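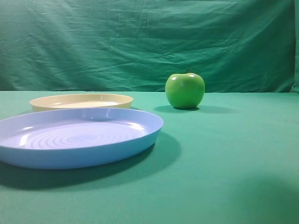 Brinico Questions "Dishwasher Safe for Life" Claims on Everyday Tableware

May 8, 2020 – Brinico, a household goods consumer group, is asking sellers to explain what they mean when they print "dishwasher safe for life" on plates and bowls. The group wrote to two large tableware sellers, Trameo and Dukano, and asked for the test results behind the wording.

Trameo sent a brochure. Dukano sent a letter saying its products are "made to last," with no word on how long that might be or how anyone had checked.

"We would like to believe it," the group said in a statement. "But a lifetime is a long time to promise, and a brochure is not a test. If a plate was washed seven times in a lab and then declared good forever, shoppers should be told so."

Brinico also doubts the value of the small icons stamped on the bottom of many products. Some refer to the top rack only, some to any rack, and some – as far as the group can tell – to nothing in particular.

The group has asked Ngubane, an outside testing lab, to run its own wash trials. Results are due in June and will be published in full, whether or not they support the sellers. Until then, Brinico suggests keeping the receipt.

Media questions may be sent to the Brinico press office.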